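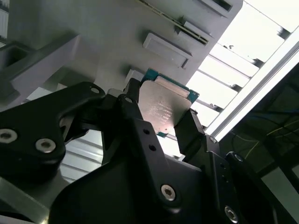 Studentenprojekt Killix: CPU-Bestückung per Greifer – sinnvoll oder Spielerei?

Foren-Übersicht > Robotik > Schule, Studium, Wettbewerbe

kaltleiter
Unsere Projektgruppe (viertes Semester Mechatronik) soll bis August einen Demonstrator fertig haben: Prozessor aus der Ablage greifen, über den Sockel fahren, einlegen, Hebel bleibt vorerst Handarbeit. Zweifingergreifer am Arm, kleine Kamera am Handgelenk. Das Ganze läuft bei uns unter dem Namen Killix. Betreuer ist Murdo Farquharson, der das Thema ausgeschrieben hat und sehr davon überzeugt ist. Ich bin es weniger. Hat jemand so etwas schon mal mit Studenten gemacht und kann sagen, woran man zuerst scheitert?

Bohrfutter_Ede
Am Sockel. Greifen kann das Ding nach einem Nachmittag, das ist der Teil, den man dann allen vorführt. Das Einlegen ist der Rest vom Semester. Habt ihr einen Kraftsensor oder nur den Greiferstrom?

kaltleiter
Nur Greiferstrom. Ein Sensor war beantragt, wurde gestrichen.

Bohrfutter_Ede
Dann viel Spaß. Ohne Kraftmessung im Handgelenk würde ich kein LGA-Board unter den Arm legen, das mir noch etwas wert ist. Ein verbogener Kontakt und die Testreihe ist vorbei.

mirabelle77
Das sehe ich anders. Wir haben im Team Clellstead genau die Aufgabe beim Canby-Wettbewerb gefahren, ohne Sensor. Weiche Auflage unter dem Board, langsam absenken, kurz vor dem Sockel loslassen und fallen lassen. Der Prozessor findet seine Lage über die Kerben selbst, wenn die Drehung stimmt. Von 2.863 Versuchen waren 2.211 in Ordnung.

Bohrfutter_Ede
Also 652 daneben. In welcher Fertigung wäre das denn bitte »in Ordnung«?

mirabelle77
Es war ein Wettbewerb und keine Fertigung. Platz drei übrigens.

kaltleiter
Wie habt ihr gegriffen, an den Kanten oder von oben mit Sauger? Murdo besteht auf den Kanten, weil der Greifer nun mal da ist. Mir kommt das bei der dünnen Platine heikel vor. Und die Finger sind dann beim Absenken dem Sockelrahmen im Weg.

mirabelle77
An den Kanten, schmale Finger. Der Rahmen war tatsächlich ein Problem, wir haben die Fingerspitzen zweimal neu gedruckt.

Lötpunkt
Jeder Bestücker nimmt so ein Teil mit Vakuum auf. Man muss den Studenten ja nicht beibringen, wie man es nicht macht. Beim Pelletier-Praktikum lag ein Sauger für kleines Geld bei, der hing in einer Stunde dran.

Bohrfutter_Ede
Ausnahmsweise Zustimmung zu Lötpunkt. Wobei der Sauger bei der Drehlage auch nichts rettet. Die Kamera sitzt am Handgelenk und sieht den Prozessor schräg, die Markierungsecke müsst ihr trotzdem sicher erkennen. Auf dem blanken Deckel spiegelt jede Lampe. Habt ihr da schon Daten oder nur Hoffnung?

kaltleiter
Eher Hoffnung. Die Erkennung läuft vormittags besser als nachmittags, ich vermute das Licht. Die Kollegin, die das programmiert, vermutet meine Kalibrierung.

mirabelle77
Diffusor vor die Lampe und Fenster abdunkeln, bevor ihr am Code dreht.

Lötpunkt
Und was lernt man am Ende dabei? Dass man Fenster abdunkeln soll?

mirabelle77
Unter anderem, ja. Hat bei uns vier Wochen gedauert.

kaltleiter
Ich nehme mit: alte Boards besorgen, Licht zuerst, Sauger bei Murdo noch mal ansprechen. Beim Fallenlassen bin ich skeptisch – aus welcher Höhe war das denn?

mirabelle77
Muss ich im Protokoll nachsehen. Melde mich heute Abend.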